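8 min read

3.2 Table surfaces and reflected light

The second part of our study concerns the work tables in the shared rooms at Buvside. During November we visited 12 rooms and asked the people who use them which table they prefer for sorting small parts, and why. Most of them spoke first about the height of the table and only later about its surface. However, when we asked about tired eyes at the end of the day, the surface was mentioned in almost every answer. Qianru Han made the interviews in the morning, and Anqi Fan repeated the same questions in the late afternoon, when the daylight is weaker and the lamps do most of the work.
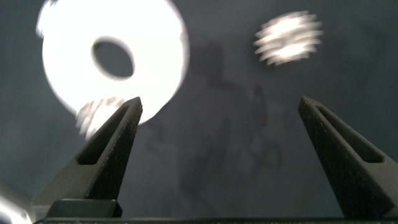
Figure 4. Smooth grey surface with the bright ring of a light at upper left.

Glare was the complaint we heard most often, and it is not easy to measure with one number. The users describe it with words such as "white spot" or "fog", and they do not always mean the same thing. A plain grey surface is often chosen because it is believed to be calm for the eyes. In Figure 4 the grey is brighter in the middle and becomes darker toward the corners, while the ring of light at the upper left is so strong that its border is soft. For this reason we recorded the position of the spot and its size as two separate values – a small spot in the working area may disturb more than a large one near the side.

In total we collected 227 answers, of which 46 came from persons who had changed their table during the last year. This smaller group is interesting for us, as they can compare two surfaces from their own experience. They more often preferred the darker surface, but 39 of them also changed the lamp at the same time. We therefore can not separate the two effects, and we treat these answers only as background for the test at Drellport, described in Section 3.3.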